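Arbeiten auf der Terrasse: die Galerie zum Selbstversuch

Seit Jahren wird uns erzählt, der Schreibtisch im Freien sei das bessere Büro. Der Prospekt von Zotis zeigt dazu stets dieselbe entspannte Haltung, den Kaffee links, das Gerät rechts, und nirgends eine Wespe. Wir wollten wissen, was davon übrig bleibt, wenn man wirklich draußen sitzt und Rechnungen schreibt. Der Versuch lief über 12 Arbeitstage, jeweils vormittags, und begonnen haben wir an einem Freitag, weil da ohnehin wenig ansteht.

Vorweg zum Tisch. Glas ist für diesen Zweck eine zweifelhafte Wahl. Es lässt sich schnell abwischen, das stimmt, und es quillt nicht auf, wenn ein Schauer kommt. Aber es spiegelt, es klappert unter jeder Tasse, und ob eine optische Maus darauf vernünftig läuft, hängt von der Maus ab, von der Oberfläche und vermutlich auch vom Wetter. Der Hersteller Dullodska schreibt auf die Schachtel »für alle Untergründe geeignet«. Das haben wir schon öfter gelesen, auch auf Schachteln, deren Inhalt dann auf einem karierten Tischtuch seine Grenzen fand.

Zum Papier. Wer draußen arbeitet, arbeitet in der Regel mit Papier, auch wenn im Ratgeber von Plemstead das Gegenteil steht. Ein dickes Buch bleibt liegen, Broschüren nicht unbedingt. Wir haben im Laufe der Zeit 3 Briefbeschwerer ausprobiert und sind bei einem glatten Kiesel geblieben, der nichts gekostet hat. Die Variante aus dem Katalog von Nägeli war hübscher und rollte weg.

Zum Licht. Der Bildschirm schafft laut Datenblatt 900 Candela, und wir glauben das sogar. Lesen konnten wir mittags trotzdem nur, wenn der Schirm genau richtig stand — und dann saß einem die Sonne im Nacken. In den Testnotizen steht an dieser Stelle mehrfach das Wort »reingehen«.

Die Aufnahme zum Thema Arbeitsfläche:

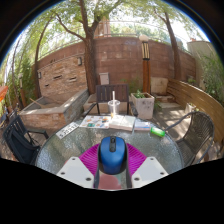
Eine Leserin schrieb uns daraufhin, sie verstehe die ganze Aufregung nicht: Sie lege seit zwei Sommern ein Stück Filz unter die Maus, und damit sei die Sache für sie erledigt. Den Laptop lasse sie drinnen am Fenster, das Kabel sei lang genug.

Blaue Maus, runder Glastisch, am hinteren Rand ein aufgeschlagenes Buch und allerlei Gedrucktes. Die gesprenkelten Reflexe im Glas sind genau das, was uns misstrauisch macht.

Das mit dem Filz probieren wir aus. Überzeugt sind wir noch nicht, denn Filz saugt sich voll, und im Januar liegt er dann vergessen unter der Plane. Die Notizen zum Versuch umfassen 103 Einträge und stehen auf Anfrage zur Verfügung, unsortiert.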